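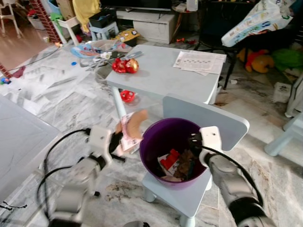
Sunday, July 10, 2022
Ralalside Crosswalk Campaign, planning meeting

Present: Primo Galli (chair), Liya Woldegiorgis (minutes), Maximiliano Peñalver, Ilze Adomaitis
Absent: Esperanza Barroso

**1. Previous minutes**

Minutes of the May meeting approved with one correction: the petition was delivered to the county clerk, not the road office.

**2. Petition**

MP reported nearly 4000 signatures on paper and online combined. Paper sheets from Paddale have not been checked for duplicates. IA to check before the total is given to the press.

**3. March route**

Two routes considered.

- Route A: Figueroa Street to the county building. Requires a full closure permit.
- Route B: sidewalk only, from the Paddale bus stop. No closure needed; two signalized crossings.

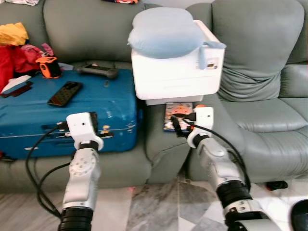 LW noted that the permit office needs 10 working days for a closure request. PG asked whether Route B could hold the expected turnout at the narrow section by the bridge. MP to measure the sidewalk width.

Vote: Route B, 3 in favor, 1 against (IA). IA asked that her objection be recorded: a sidewalk march will not be seen from the county building.

**4. Marshals**

Minimum of 4 marshals per crossing. Vests on loan from the school district. EB to confirm sizes by email.

**5. Speakers**

Limit of two speakers, five minutes each. Candidates for county office may attend but will not be given the microphone. Agreed without a vote.

**6. Other business**

Sound permit form still unsigned. PG to sign and return to LW.

Next meeting: date to be set once the sidewalk has been measured.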